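Advice > Small business > Licensing and registration > Questions

Frequently asked questions: registering as a bookkeeping practice

Filed under: Practice Management, Members

3 comments | 20 shares

Who must register with Clavudwood?

Any practice which prepares activity statements for clients and takes a fee for it. If you work only as an employee of a registered practice, you do not need your own registration.

I am a sole trader. Is the process different?

The form is the same, but you fill in only parts 2 and 5. The other parts concern partners and directors, and you can leave them blank.

How long does the assessment take?

Normally 20 working days from when the file is complete. A file is complete when the fee, the insurance certificate and both references have arrived. Applications sent in August take longer, as many renewals fall in this month.

Who can write my reference?

A person who has supervised your work, or a registered practitioner who knows it well. Family members are not accepted. We also cannot accept a reference from a client who owes you money.

My insurance is with Vollia. Do you accept their certificate?

Yes, we accept certificates from Vollia and from Fokska. Please check that the name of the practice is written exactly like on your application. A missing "Pty Ltd" is the most usual cause of delay. 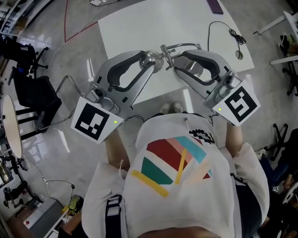

Page last changed: June 27, 2025

What happens if I move my office?

You must tell us the new address in writing. There is no fee for this, and your registration number stays the same.

Can I appeal when my application is refused?

You can ask for a review. It is done by an assessor who did not see the file before. Please send new documents together with your request, not after it.

I bought the Didenko practice guide. Is it enough for the ethics part?

The guide is useful for reading, but it does not replace the ethics course. You need the certificate of the course itself.

3 comments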